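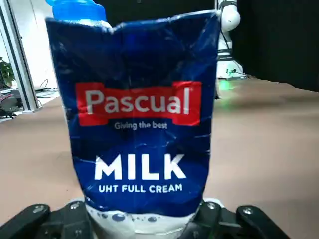
Section 4. Handling soft packages safely

This section applies to any Odgate cell that picks pouches, bags or sachets holding liquid. Read it before you teach the first grip. The rules for rigid boxes and bottles are in Section 3 and do not carry over.

4.1 Before you start

1. Check that the risk assessment for the cell lists liquid packages. If it only lists dry goods, stop and have it updated.
2. Set the arm to reduced speed and confirm the setting on the pendant.
3. Feel along the inside of both fingers with the power off. File down burrs and replace any finger with a sharp edge.
4. Tighten the finger screws and mark them with paint, so a loose one shows at a glance.
5. Route cables away from the work surface. Keep power supplies and controllers off the table where liquid could reach them.

CAUTION: Do not put your hand between the fingers to straighten a package. Press the protective stop first.

4.2 Setting the grip

1. Start at the lowest force setting.
2. Close on a full, sealed package and lift it 30 mm.
3. Hold for 11 seconds and watch for slip.
4. If it slips, raise the force by one step and repeat.
5. When it holds, run 2 more lifts at the same setting, then write the value in the cell log with your initials.

NOTE: Pouches with a screw cap are top-heavy when gripped low. Slow the wrist turns - the contents keep moving after the arm stops.

Do not copy a force value from one product to another, even if the packs are the same size. Film thickness and fill level both change the result.

4.3 Leaks

1. Press the emergency stop.
2. Switch off power at the wall before wiping anything near a connector.
3. Remove the package by hand, with gloves.
4. Clean the fingers and the finger mounts. Milk left in the screw heads will dry and smell.
5. Record the leak. Fongchan Wattanapong reviews the log each January and signs off changes to this section.

Replacement fingers are ordered through Stirance.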